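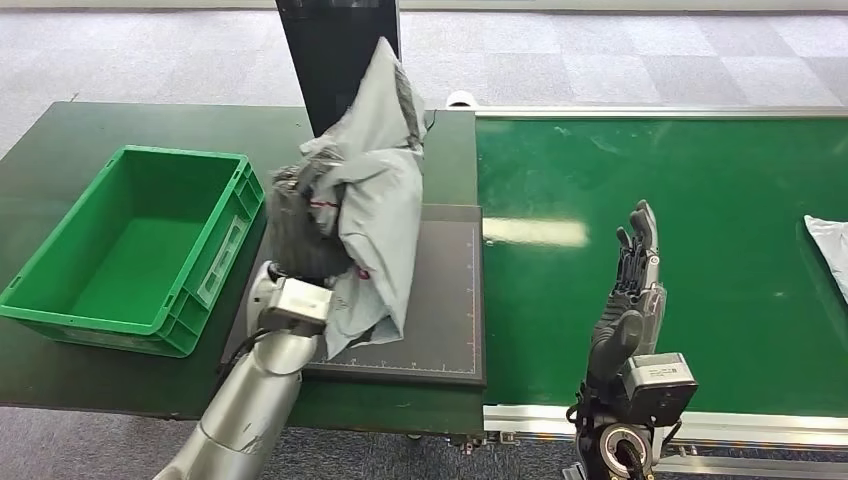
Prurno, the parcel handler that took over most of the small-business shipping in Bollolby last February, says its new sizing charge will make postage fairer for everyone. The charge applies to soft packages, the plastic mailers that clothing and craft sellers use by the stack, and it depends on how much room each one is judged to take up. That is a harder question than the company makes it sound. A light gray mailer lifted over the measuring bench, all creases and folds, with its bottom hanging down toward the white tick marks on the black surface, has no obvious length or width at all. Press it flat and it is one size. Let it bunch up and it is another. Sellers would like to know which one they are paying for.

Under the plan, announced 2021-07-25 in an email to account holders, any soft package that measures over the standard size gets a $2 surcharge. Boxes are left alone. The company says the change will trim delivery costs by 30 percent for "the majority of customers," a figure it has not explained. Asked for the numbers behind it, Prurno sent back the same email with the paragraph about savings in bold.

Fuad Ambaye, who handles merchant accounts for the company, said in a phone call that sellers were getting ahead of themselves.

"People hear the word surcharge and they assume the worst," Ambaye said. "Most soft packages will be well inside the limit. The ones that go over are the ones that were taking up space other people were paying for."

He would not say how many packages had gone over the limit during the trial, which ran for eight weeks. He also would not say whether a mailer is smoothed out before it is measured, how hard, or for how long. "There's a procedure," he said. A copy of the procedure was promised and had not arrived by the time of writing.

The sellers have been running their own tests, and they are not impressed. Hamdia Gebretsadik runs Womano, a women's clothing shop on the upper end of the main street that does more business by mail than over the counter. She took a winter coat, put it in one of her usual mailers, and measured it on her kitchen table. Then she sat on it and measured it again.

"First time, too big. Second time, fine," Gebretsadik said. "Same coat, same bag. I asked them which one counts and the man told me to pack carefully. I've been packing coats for a long time. I pack carefully."

Her bigger worry is what happens to the bag between her counter and the bench. A mailer that leaves the shop flat and neat rides in a sack under other people's mailers, gets moved from one container to another, and comes out looking like something pulled from the bottom of a gym bag. If the measurement is taken at the end of all that, she said, she is being billed for somebody else's handling.
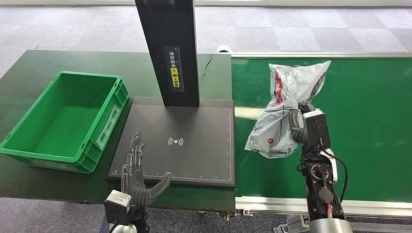 Prurno's answer is that its setup gives the same treatment to every package. The bench sits next to the belt, the board has its ruler marks printed along the edge, and there is an empty green crate at the other side. Nobody among the sellers we spoke with has any quarrel with the ruler. A ruler is fine. Their quarrel is with the idea that a ruler settles much when the thing being measured changes shape every time it is picked up.

There is also the matter of the air. Sealed plastic mailers trap it, and a loosely filled one can puff up like a pillow. Chaltu Tamiru and her sister Sosina sell hand-knit baby things from a spare bedroom, and their packages weigh next to nothing. They are bulky all the same, as wool tends to be.

"You can push the air out, sure, and then you've got a squashed hat," Chaltu Tamiru said. "Or you leave it alone and pay two dollars on a hat."

Sosina Tamiru said they had looked into switching to cartons, which would avoid the surcharge entirely. The cartons cost more than the mailers, they take up half the bedroom, and by any sensible reckoning they would fill more space in the truck than the bags do. "So we'd be paying to ship a bigger thing to get out of a fee for shipping big things," she said. "I asked if I had that right. They said I did."

That particular wrinkle does not appear in the email. Neither does any word on what a seller can do about a charge she thinks is wrong. Ambaye said disputed measurements can be "reviewed on request," and that requests should come in with the tracking number within two working days. By then, of course, the package is likely to be on somebody's porch or already torn open, and there is nothing left to measure. Asked what a review would look at in that case, he said the original reading.

Some customers are more relaxed. Dzintra Grīnberga mails out secondhand sewing patterns, which are about as flat as merchandise gets, and she expects the change to do her no harm. She thinks a size charge makes sense in principle.

"I've been subsidizing everybody's puffer jackets, if you think about it," Grīnberga said. She added that she would believe in the savings when she saw them on an invoice. Her rates have not gone down yet, and the email does not say when they will.

It would be easier to take the company at its word if it had a better record on this sort of thing. The fuel adjustment brought in when it took over the Bollolby routes was described as temporary and is still on every bill. The label fee was going to be dropped once sellers moved to printing at home. Sellers moved to printing at home. The label fee was renamed.

Alemayehu, the merchants' group that speaks for shops in the old market district, has asked for three things in a letter to the company: a written procedure for measuring soft packages, a picture of the reading attached to each surcharge, and a grace margin so that a stray fold does not cost anyone money. The letter had 500 signatures on it when it went in. Not all of them belong to people who ship parcels, a point Ambaye was quick to raise. Gebretsadik, who collected a good share of them at her counter, said plenty belong to people who receive them, and who will be paying the two dollars in the end.

The company has said it will respond to the letter "in due course." It has not offered to delay the charge in the meantime. Ambaye described the picture request as "something we'd have to look at from a cost point of view," which several sellers took to mean that proof would come with a fee of its own. He said that was not what he meant. He did not say it would be free.

Gebretsadik has meanwhile ordered a smaller size of mailer and is learning to roll coats. The Tamirus are holding off on the cartons until they see their first bill. Sellers who want to check their own packages against the limit can ask for the size sheet at the Bollolby counter, where on Friday afternoon the clerk had run out of copies and was writing the dimensions on the backs of receipts.

8 shares
30 comments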